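May 21, 2024

Up before six, couldn't sleep, head full of boxes. Rained most of the night and the gutter over the back door is dripping again. Must ring the man. Must also ring the dentist. Did neither.

Porridge, burnt the pan. Left it soaking and went in by the early bus to get a start on the headsets before Teodoro arrived and started being cheerful at me. The whole stock of them has to be sorted by the end of the week, then off to the Fivley branch in the van. Karla wants them paired with their right leads and coiled properly, each in a bag, label facing out. Said she'd had 155 come in from the old language classrooms and the games club together, and not one of them looked after. I believe her. Last lot we sent up in February arrived as one great knot and Magaña wrote us a very stiff email. Still pinned over the kettle.
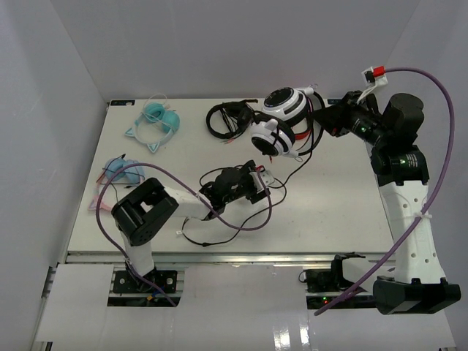

Headsets, headsets, headsets. Dreamt about them the other night, proper dream, they were in the bath. Anyway got going about eight. The trouble is never the headsets, it's the cables, they get hold of each other and won't let go. There was a black headset with a curved headband that had its red and black wires in such a tangle I kept putting it to one side and doing an easier one. The white gaming one next to it is nice, red bits on it, earcups white and black, and I'd have said that was the pick of the bunch. Loose black cable looping all over the middle of the table as well. Didn't work out what it belonged to till after eleven.

Teodoro's method: start from the plug end and feed it back through. My method: start from the headband and swear. His is quicker. Didnt tell him.

Did 25 before lunch. Karla had pencilled in 35 on the sheet so we were behind already and she came past and looked at the sheet and then at me and said nothing, went off to do the Birnard invoices. Ear pads are the other thing. Half of them peeling, little black flakes all down my jumper and in my tea. Wiped the ones that would wipe. The rest in the crate marked PADS, which is Teodoro's writing and looks like PANS, so somebody had put a saucepan lid in it. Took it back to the kitchen.

Lunch: cheese roll, an apple, half of T's crisps. He's off to see his sister in Tuvura for a fortnight in the summer and showed me the house she's rented. Blue shutters. Jealous, frankly. We've not been anywhere since the caravan.

Afternoon better. Found a rhythm. Wind round the hand, four fingers, twist tie, bag, next. Ran out of the small bags at three and had to use the big ones, which look silly, but a bag's a bag. Karla says she'll order more. She also says the van is now coming in the morning and not the afternoon, so that's lovely, thank you van. We got to 50 by the time I had to go for the bus and I've said I'll be in for half seven tomorow.

Hands ache. Thumb mainly. Left the bad tangle for last and then just left it, it can wait, I'll have fresh eyes.

Home, pan still soaking. Beans on toast in the other pan. Mum rang, forty minutes on next door's hedge and then the hedge man's knee. Watched half of something. Gutter still dripping, put the bucket under.

Tomorrow: small bags if they've come, twist ties (mine from the kitchen drawer, take them), dentist, gutter man, milk. Clean jumper.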